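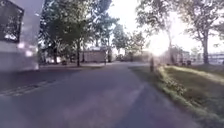

About us

Gralico is a small touring company for people who like the slow way round. We plan road trips on quiet routes, we write them up properly, and we go along ourselves whenever we can get away with it!

It began with Perrine Coste and Fikri Hartono sharing the driving on a long run up to Kalirberg. They had two thermoses, a road atlas with the cover missing and no plan for lunch, and by the time they came home they had filled a notebook with lay-bys, bakeries and good places to stretch your legs. Friends borrowed the notebook. Then friends of friends wanted it, and we had to start making copies.

Perrine still does the routes. She loves a wide, easy road with trees along the verge and somewhere to pull in under the shade, and she'll happily drive a stretch again just to check that the turning is where she said it was. Fikri looks after bookings, answers the phone and knows far more about tyre pressures than the rest of us ever will -- do ask him, he'll be delighted.

Our best-loved trip is the Kumsa Loop, 242 miles of gentle driving with plenty of stops. The longer one, out to Grotura and back, comes to 561 miles and wants a good week, more if you're the sort who stops for every farm shop (we are). Both can be done in a car, a camper or a full-size motorhome, and we mark the tight corners and low bridges so you can decide for yourself.

Every route comes with printed notes, a fold-out map and our own list of places to eat. We go through the lot again each May, and we're always glad of corrections -- a café that has closed, a new picnic bench, a road that's been resurfaced at last.

The office is open from 9 am until 4 pm. Ring, write or drop in, and bring your map with you if you've already started scribbling on it.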